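作業ノート 木曜 布置き場の整理(つづき)

朝のうちに棚の下段を全部出した。端切れ、裏地の残り、型紙の筒、Stallowの見本帳が三冊。見本帳は表紙が外れかけているので、あとで糊。先週の続きで、今日は入れ物を決めるところまでやるつもりだった。

段ボール箱はやめる。底が抜けるのと、八月の湿気で側面がふやけるのが理由で、これは前からMekdes Belayさんにも言われていた。布袋も試したが、棚から引き出すときに隣の袋を連れてくる。青いプラスチックの箱に統一する方向で、Prasetyo Majimbunさんと合意した。Orkmontのカタログでは一個800円。必要数は端切れを色別にするか素材別にするかで変わるため、まだ注文していない。

手元の青い箱で気づいたこと。
縁は厚くて角が丸い。布を引っかけにくい形なので、薄手の裏地を入れるにはよい。
底に細かい格子の凹凸がある。小さいボタンや針を直接入れると拾いにくいと思う。小物は浅い缶に入れてから箱に置く。
底が格子なので、絹やサテンをじかに長く置くと跡がつくかもしれない。一番下に薄紙を一枚敷く。
ラベルは縁に貼らない。丸みがあって端から浮いてきそうだ。側面の平らなところに貼る。

棚の奥行きは測り直した。900ミリ。前のページに書いた数字は手前の桟を含めていなかったので、線で消しておいた。箱を前後二列に置くと奥の列が使われなくなるのは去年の状態で分かっている。前列だけにして、奥には年に一度しか触らない型紙の筒を寝かせる。

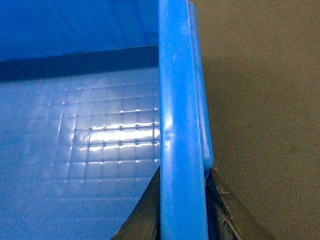 縁の擦れは拭けば取れるのか。
白っぽい擦れが表面に付いた汚れなら、中性洗剤を薄めた布で拭けばたいてい薄くなる。プラスチック自体が削れている傷は消えないので、そのまま使う。研磨剤入りのものは周りの艶まで落とすため使わないこと。

午後はKiros Woldeさんと端切れの仕分け。基準は次のとおりにした。
幅が80ミリに満たないものは詰め物用の袋へ。
それ以上で柄合わせの要らないものは色別。
柄物は反物ごとに輪ゴムで束ねる。輪ゴムは古くなると布に貼りつくので、次回から綿の紐に替える。
Hadguの厚手の麻だけは別扱いで、畳まずに巻く。畳むと折り目が茶色く出るのが三本あった。

仕分けの途中で、品番の札が取れた布が何枚か出てきた。無地の生成りで、手触りではMolleroの旧品番に近い。台帳の2,616番がそれらしいが、台帳に貼ってある見本は日に焼けていて色が比べられない。糸を数本抜いて、織り密度で確かめることにした。ルーペはLetay Wakoさんの机から借りた(返却済み)。結果は次のページに書く。

作業台の茶色い布は外さず、そのままにした。織りが細かくて糸くずが目立たないので、終わったら必ず粘着ローラーをかけること。今日は二回かけた。

色別にするか素材別にするかは決まらず。Iman Slaouiさんは色別がよいという意見で、探すときはまず色で探すからとのこと。私は素材別のほうが洗いの事故が減ると思う。間をとって、箱は色別、箱の中を薄紙で素材ごとに仕切る案を試す。まず青系と茶系の二色だけ、二週間。

残り
見本帳の糊付け
薄紙の在庫確認(前回の発注は約900枚、まだ半分はあるはず)
ラベルの文字を大きくする。棚の上段は今の大きさだと下から読めない
型紙の筒に番号を振る。Prasetyoさんが月曜までにやる
綿の紐を買う

17時40分終了。換気扇は止めた。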